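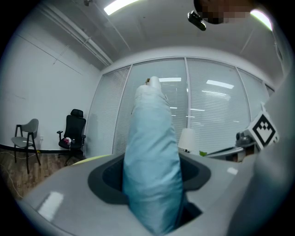
Groups > Stillow Garden Club > Minutes

Print this page | E-mail this page

Stillow Garden Club
Minutes of the general meeting, 26 April 2022

Heloísa Meireles took the chair and welcomed everyone back to the upstairs room at the library – it was lovely to see so many faces after the long winter, and there was a good deal of catching up before we got going. The minutes of the last meeting were read and accepted, with one correction: the seed swap was held at Rustad Hall and the plant sale at the school, and we had them the other way around.

Plot assignments
All the plots on the lower side are taken, and there are nine households on the waiting list. Heloísa wondered whether some of the larger plots might be shared, and there was a long and very friendly discussion of this, with one or two members remembering how it was done years ago when the garden was half its present size. It was agreed to ask the larger plot holders first and bring their answers to the next meeting.

Water
The hose at the Drernetti Street gate has split again. A new one will be bought, and the old one may be cut up for anyone who wants lengths of it to protect young trees. Members are kindly reminded to turn the tap all the way off – it sticks, so please give it an extra turn.

Compost
The second bin is full and should be left alone until August. Please use the one by the shed, and no citrus peel or bread, however small the amount. Several members asked about wood chips, and Heloísa will find out whether the town crew can drop off a load when they trim along Grastetach Road.

Summer supper
Everyone who spoke was in favor of holding the supper again. It will be potluck, as before, and we need roughly three long tables. Two have been offered already. The rhubarb pie was requested by name.

Any other business
Thanks were given for the repainted sign. A pair of green gloves was left in the shed and is hanging by the door.

The meeting closed with coffee and lemon cake.

Recent items
Seed swap: thank you to all
Plant sale price list
Shed key sign-out
Tomato starts wanted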